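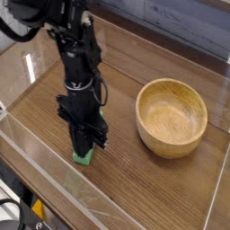 Hirnia bench cell, arm lowered to the tabletop beside a round wooden bowl. Clear acrylic panels at the sides.

Hirnia Bench Cell
Tabletop arm and enclosure for handling trials, small-batch work and training rooms

Sold and supported by Irkthorpe Equipment. Available as a full cell, as an arm and gripper only, or as an enclosure kit for an arm you already own.

Overview

The Hirnia is a single-arm cell built to sit on a bench or a sturdy table. Most of our customers use it for picking up, moving and setting down household-sized objects: bowls, cups, small boxes, packaged parts. It is meant for places that want to find out whether a handling job can be automated before they spend money on a production line.

It is not a fast machine and we don't sell it as one. If your job depends on cycle time, ask us about the Chong floor-mounted range before you fill in a purchase order for this one.

What comes with the full cell

Arm with mounting plate and cable set
Parallel gripper with two sets of finger plates
Soft fingertip pads, pack of 4
Clear acrylic panels with corner fixings
Controller and power supply
Hosis software licence for one workstation, first year
Printed setup guide and bolt template

The worktop is not included. You can use your own table or order one of ours in oiled or varnished timber, grey laminate or bare aluminium. Varnished timber looks good in a training room but it reflects overhead lights, and so do the acrylic panels. If you plan to run a vision system, book a lighting check with us before you choose the top. A matte grey laminate is the safe choice for most rooms.

Planning the space

Allow 2 metres of clear bench length for the cell, controller and a place to put a laptop. The bench needs to be level and should not rock when leaned on. We have been to sites where the arm was blamed for poor repeatability and the trouble was a folding table.

Cables leave the arm near the upper joint and need room to loop freely. Don't push the cell hard up against a wall or a shelf. Leave the side nearest the operator open for loading, and keep the controller outside the panels where the stop button can be reached without leaning over the work.

Power is a standard wall outlet. No compressed air is needed for the parallel gripper. The vacuum gripper option does need air, so price in a small compressor and somewhere to put it where the noise won't bother people.

The panels keep objects in and elbows out during ordinary trials. They are not rated guarding. Your own risk assessment decides what else is required, and it should be done before the order is placed. Light curtains and an interlocked door can be added, but they change both the lead time and the price.

Budgeting

The purchase price is the part people get right. The items below are the ones most often missing from a first budget.

Fingertip pads. These are a consumable. A pack of 4 is $39. Rough or gritty objects wear them faster than smooth timber or plastic, and a training room with new operators will go through more than a lab will.

Finger plates. Narrow plates suit the rims of bowls and cups. Wide plates suit boxes. If your objects vary, order both and allow for the time it takes to change them over.

Annual service. $541 per visit within our standard travel area. This covers a joint check, cable inspection, clamp and fastener check, and recalibration. Travel outside the area is quoted separately.

Software renewal. The Hosis licence renews each year. It will keep running your saved programs if you let it lapse, but you won't get updates or phone help.

Staff time. Keith Ashworth, who looks after installations, asks buyers to set aside a full week for one person after delivery. Day one is setup and the rest is practice. Sites that try to fit this around other work usually call us back.

Test objects. Buy several of the same thing. Wooden bowls in particular differ a little from one to the next in rim thickness and weight, and a program tuned to one may need adjusting for the others.

Choosing between full cell and arm only

Take the full cell if you have nothing in place now. The parts are matched and we can support the whole thing over the phone.

Take the arm only if you already have a guarded area or plan to mount it over a conveyor. You will need to supply a mounting surface that meets the drawing in the setup guide. Beatriz Meireles in our sales office can send the drawing before you commit.

The enclosure kit suits arms of similar reach from other makers. Send us the model and a sketch of your bench first – panel heights are cut to order and can't be returned.

Hire before you buy

We keep a small number of cells for hire, by the month. Half of the first month's hire comes off the price if you go on to buy. Hire cells go out with the parallel gripper and a timber top unless you ask for something else. March is usually our busiest time for hire, so enquire early if you need one for the autumn term.

Lead times

Full cells ship in six to eight weeks. Arm-only orders are usually quicker. Pads, finger plates and replacement panels are kept in stock and orders received by 2 pm go out the same day.

Acrylic panels scratch. Clean them with a soft cloth and mild soapy water, never with a solvent spray or paper towel. Single replacement panels can be ordered by position: front, left, right or rear.

Trial your own objects

Bring or post us your objects and we will run them on a demonstration cell. There is no charge for a first trial of over an hour, provided the objects are clean, dry and under the rated load. You will get a short written report with the gripper setup we used and any grips that failed. Ramesh Mathur runs the trials and will tell you if the job is a poor fit.

Demonstrations are held every Monday by appointment.

Ordering and enquiries

Quotes and purchase orders: Beatriz Meireles
Hire and trials: Ramesh Mathur
Service bookings and spare parts: Chaminda Ekanayake

Please include your site address, bench dimensions and a list of the objects you want to handle. Prices exclude tax and freight.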